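Re: Washing a wool blanket without ruining it?

quiltpatch64
Okay so I inherited a big wool blanket, the label says Mernotex and not much else, and the care tag is washed out to nothing. My dry cleaner wants way more than I'd like to pay. Can I do it at home or am I about to own a very warm placemat? I have a front loader and a bathtub.

dampsocks
Bathtub, every time! Lukewarm water, a little wool wash, push it up and down with your hands and then leave it alone for ten minutes. No wringing. I've done mine that way for years (a Hurner one, scratchy as anything, I love it). Drying is the hard part. I put down old towels on the floor in the spare room and lay it flat. You want a stretch of floor about like this:

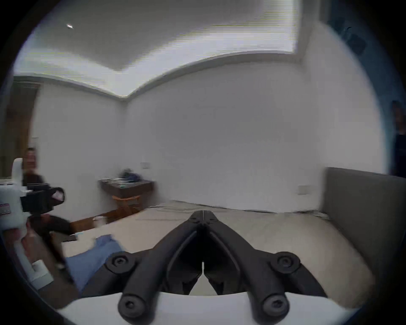
Drying it, step by step
Towels first, then the blanket, then more towels on top. Walk on it in clean socks. Swap the wet towels out, pull the edges square, and open a window. Mine takes two days in July.

mendent_1181
Gotta disagree with dampsocks. A soaked wool blanket weighs a ton and hauling it out of a tub stretches it way worse than a decent wool cycle does. My front loader is a Yagi and the wool setting barely moves. Cold, lowest spin, done. I've had zero felting.

dampsocks
Your machine maybe. My sister's wool cycle turned a cardigan into a potholder, so I don't trust the word "wool" on a dial. And you drain the tub first and press the water out, you don't just yank the thing up!

quiltpatch64
Ha, now I'm scared of both. Would drying it on a bed work? My floor is cold and the dog thinks anything on it is his.

mendent_1181
Bed's fine if you strip off the comforter and put something waterproof under the towels. I've used ours, which just has a plain sheet on it, kinda like this one:
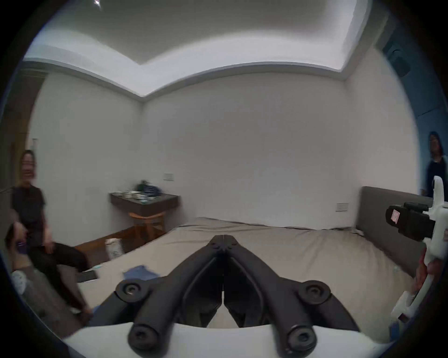 Home Laundry & Textiles Club

fringe748
Please test a corner for color bleed before any of this. White cloth, cool water, press for a minute. Mine bled red all over a good towel.

quiltpatch64
Tested it, nothing came off. Going with the tub, sorry mendent! Will report back when it's dry.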